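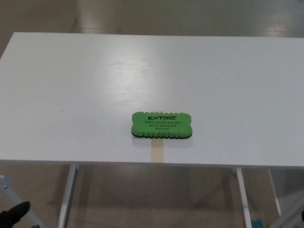 Garia Learning Centre to move evening classes to Kramer Street in July

28 March 2024

Garia Learning Centre will move its evening and weekend classes for adults into the former Kramer Building in July, giving the program a permanent home after years of sharing rooms with other groups.

The centre has signed a long-term lease on two floors of the building, which was last used as the offices of a seed and feed wholesaler. Classes will continue at the current location on Mill Road until the end of June. There will be a two-week break for the move, and the first classes at the new address will start in the third week of July.

The program offers free courses in reading and writing, everyday math, English for newcomers and preparation for the high school equivalency exams. It enrolled 687 learners last year. The new space has room for 935 a year once all of the classrooms are in use.

"We have had a waiting list every fall for as long as I have worked here," said Vicente Carrasco, director of the centre. "People get up the nerve to come back to school, they fill out the form, and then we tell them to call again in January. A lot of them don't call again. More rooms won't fix all of that, but it will fix a good part of it."

What is changing

The Mill Road classes now run in rooms booked by the hour. Teachers bring their materials in and take them home again, and classes have to finish by 8:30 p.m. so the building can be locked. At Kramer Street the centre will hold its own keys. Evening classes will run from 6:15 to 9 p.m., Monday to Thursday, and the Saturday morning session will be half an hour longer.

The ground floor will have the front desk, a waiting area, a small kitchen and three classrooms. The second floor will have four more classrooms, an office shared by the teaching staff, and a quiet room where learners can study or write practice tests on their own. An elevator serves both floors. The front entrance is level with the sidewalk and has an automatic door.

Each classroom will have a full-width whiteboard, shared work tables and lockable storage. Computers will be kept in one room on the second floor and booked by teachers as they need them. The centre looked at putting computers in every room and decided against it after asking learners what they wanted. Most said they preferred to work on paper in class and asked for better lighting and chairs.

A supervised children's room will open on the ground floor in September, subject to licensing. It will be free for parents enrolled in a class and will take children from age three to 10. Parents will need to register children ahead of time, as spaces will be limited each evening.

New courses

Two courses will be added to the fall schedule. The first is a workplace writing course covering emails, incident reports, shift notes and job applications. It was developed with Trokach, a local packaging manufacturer that has sent staff to the centre's classes in past years and asked for something more closely tied to the job. Trokach employees will be able to attend one afternoon a week on paid time. The course will also be open to the public in the evening.

The second is a short course on household money. It will cover reading a pay stub, comparing loans, setting up a budget and filling in a simple tax return. It runs for six weeks and does not need to be taken with any other course.

The existing everyday math course will be split into two levels. Up to now, learners who wanted to brush up on fractions before a trades entrance test have been in the same room as learners starting with basic addition — an arrangement that teachers say has suited neither group very well.

Renovation and funding

Renovation work began in February and is being carried out by Gumiseo, a general contractor based in the area. Old partition walls on the second floor have been removed, and the wiring and ventilation are being replaced. The original staircase and the brick on the street side of the building will be kept. Painting and flooring are expected to be finished by early June, with furniture and supplies going in after that.

The cost of the renovation is being met from the centre's building fund, a contribution from Trokach, and gifts from more than 600 individual donors. No tuition or registration fees will be introduced to pay for the move. Course books will continue to be lent at no charge.

"The building fund started with a bake table at the year-end supper, so it has been a slow road," Carrasco said. "I'm grateful to everyone who put something in, including former learners who are still sending a few dollars a month. The money is spent on walls and wiring mostly. It's not exciting, but you can't teach in a room without it."

Getting there

The Kramer Building is at the corner of Kramer Street and Station Avenue. The number 2 bus stops across the street, and the last evening bus leaves after classes finish. Free parking is available behind the building after 5:30 p.m. and all day Saturday. Bicycle racks will be installed beside the rear door.

Learners who rely on the church van from the east side should speak to the front desk before the end of May so that the new pickup times can be worked out.

Registration

Current learners do not need to register again. Their places will be carried over to the new location, and teachers will hand out room numbers in the last week of June.

Registration for new learners opens in the first week of June, in person at Mill Road or by telephone. Staff will set up a short meeting with each new learner to talk about goals and choose a starting level. There is no entrance test. Anyone who is already on the waiting list will be contacted first, in the order in which they applied.

The centre is also looking for evening tutors for the fall, especially for math. Tutors do not need a teaching certificate but must complete a training session and a background check.

An open house will be held at the new building on the Saturday before classes begin. Visitors can tour the classrooms and meet the teachers, and a light lunch will be served.

About Garia Learning Centre

Garia Learning Centre is a registered charity offering free basic education to adults aged 18 and over. Classes are taught by paid instructors with support from trained tutors.

Media contact

Vicente Carrasco, Director
Garia Learning Centre
Interviews and site visits can be arranged through the front desk on weekday afternoons.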